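Home | Days Out | Kitchen Stuff | About

An afternoon at the Cliratari open day, Rumham

I'd been meaning to go for ages (I have a bit of a thing about storage tubs) and finally got myself over to Rumham in October. Parking was £8, which made me wince, but there was tea and a very good flapjack at the door so I forgave them. The whole afternoon was about putting kitchen things away: tubs, lids, baskets, the lot.

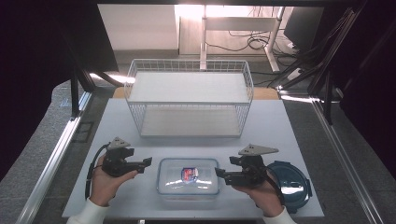 I came home wanting a wire basket for my own worktop, I really did! My tubs live in a deep drawer and the lids go wandering off to the back, so something open that you can see into would be a treat. We all got chatting about lids on or lids off. I'm lids off, stacked, always have been, though a lady by the tea urn was quite fierce about the other way.

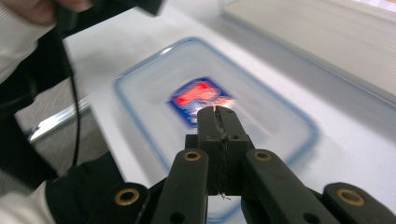

Do you need to book for the open day?
Booking is only for groups; everyone else can turn up from two o'clock and give a name at the desk.

I left on the 23 bus in the end, as my lift had gone without me, and picked up the car the next morning.

Recent posts
Mushi market in the rain
A morning at the Siker pottery
258 steps and a cream tea

Last updated: October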